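Stop asking your grasp planner for the best grasp

I've been writing manipulation code for a while now, mostly at Devar and these days on our own stack, Kekska, and I keep having the same argument. Somebody wants a better score function. More terms, more weights, a bigger network. And I keep saying, please, just give me a decent grasp quickly and let me look again!

Our old planner sampled 100 candidates, ranked them all, and committed to the winner. Lovely on paper. But in a pile, the ranking is mostly noise. You tug one stick and its neighbors roll, and the map you were so proud of is out of date. Musyoka Kioko (who wrote most of our perception node and is far more patient than me) suggested we stop at the first 5 candidates that clear the collision check, take any of them, and replan from a fresh view. I grumbled for two days and then deleted 35 parameters. I don't miss a single one.

Segmentation is the other place where people overspend. Do you need a perfect mask for every object? I'd say you need one thing you can reach — the rest can stay a blob until later. Take lollipops. The red one sitting by itself on the bare floor of the tin is an easy first pick, and the crossed sticks behind it are a problem for the next look, or the one after that.

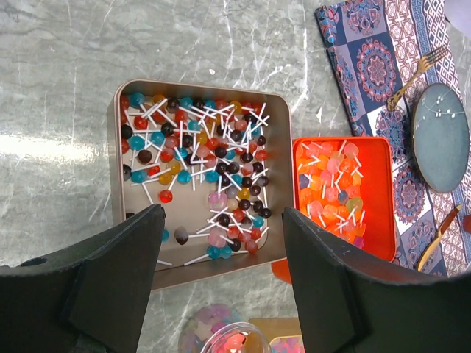

What I'd build next

A decent replay tool, before any new model. I want to scrub back to the moment of a bad pick and see what the planner believed, candidates and all. We have half of that working, and it already settles arguments faster than I do. The other half is on my list for November.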